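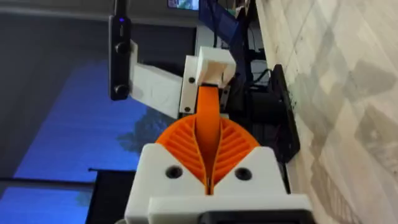 Fullton Evening Program
Everyday Things: How We Use a Room
Unit 2 handout: The Tabletop

Bring this handout to both sessions of the unit, along with the reading from the Dreluso packet (the chapter on drawers can wait until Unit 3, but it's a great chapter and you're welcome to jump ahead).

Where we left off

Last time we finished with the kitchen counter and the question of why some surfaces fill up and others stay clear. We had a lively argument about windowsills! Please hold on to your notes from that discussion. The windowsill comes back in a big way once we get to plants and mail.

This unit moves to the table. I love teaching this one. A table is the most borrowed surface in any home: people eat on it, cut out patterns on it, fix a lamp on it, spread out bills on it, and then want it back for supper. Cabinets have an assigned job. Tables get a new one every few hours, and the small things left on top are what's still there from the last job or waiting for the next one.

Working vocabulary

Reach zone. The part of the table you can touch without leaning. For most seated adults it is a shallow curve, deeper in the middle than at the sides. Two people facing each other have two reach zones, and on a narrow table they overlap.

Far edge. The strip opposite the person working. Small things migrate there because it is the easiest place to push them when you need room. Far-edge objects are still "out," but they have stopped being used. They can stay that way for weeks.

Parking. Setting something down with the intention of picking it up again. A cup is nearly always parked. A sponge can be parked or abandoned, and it takes some watching to tell which.

Stray. An object whose usual home is in another room. Strays are the fun part of any table survey and usually the part people want to apologize for. Please don't apologize for your strays, they're good data.

Landing spot. Whatever place on the table a thing goes down first when a person walks in. Keys have one. So do grocery bags. Ask the people you live with where theirs is and you will get some surprisingly firm answers.

The Ustolia survey

The reading describes the Ustolia table survey, which listed 3,118 objects on 82 tables in ordinary homes. Look closely at how the lists were made. Surveyors wrote down each object's name, its main color, its distance from the nearest edge, and whether a person in the house could say why it was there. That last column is wonderful. "For later" turns up again and again, and so does "that's where it lives."

A few points to mark in your copy:

Cups were recorded closer to the middle of the table than almost anything else of their size. The authors put this down to fear of knocking them off. I think habit has as much to do with it - we'll test both ideas in class.

Bright objects were remembered better. When people were asked to name what was on their table from the next room, they got the strongly colored things and missed the gray, black and clear ones. Pens did badly. So did eyeglasses, which explains a lot about my mornings.

Caps and lids were the most commonly separated parts. A cap without its bottle or marker was often listed as a stray even when the other half was within arm's length.

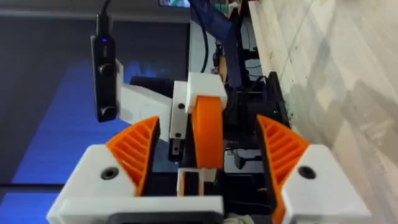 In-class activity: clearing by hand

We work in pairs at one table. Each pair gets a mixed set of small household things from the Halilović box, and I will scatter them before you come in. Go slowly the first time through.

Round one. One partner clears, one writes. The clearing partner uses one hand only and moves one object at a time. The writing partner notes the order. No talking about strategy yet.

Round two. Scatter again and swap. Both hands allowed. Write down every time the two hands do different jobs, such as one steadying a cup while the other goes past it for something flat.

Round three. Both partners clear together from opposite sides. This is where it gets good. Watch who yields when both of you go for the middle, and watch what gets left until the end.

Things to look for while you write: soft objects get grabbed from above and hard round ones get trapped from the sides. Flat things are often slid to the edge of the table before they are lifted. Tall things tend to go early, I suspect to make the rest easier to see. If your partner does none of this, even better, write that down.
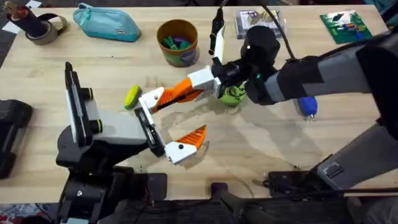

Tabletop in light wood, with a bright green cup and small objects along the far edge.

Questions to take home

Choose a table you use daily and sketch it from above, once in the morning and once after supper. Stick figures and lumpy circles are fine. Mark the reach zone for the person who sits there most.

Which objects are in both sketches? Of those, which were touched in between?

Where is the far edge on a table used from all sides? I have changed my mind on this one twice and would really like to hear what you come up with.

If you took away the most brightly colored object, would anyone in the house notice before bedtime? Try it (ask first if it belongs to someone else).

What to hand in

Your 2 sketches and a page of notes, handwritten or typed. Leave the strays in. Label anything you couldn't identify as "unknown" and give its color and rough shape.

Next unit

Unit 3, drawers. Bring a list of what is in the one nearest your stove, and please make the list before you tidy it.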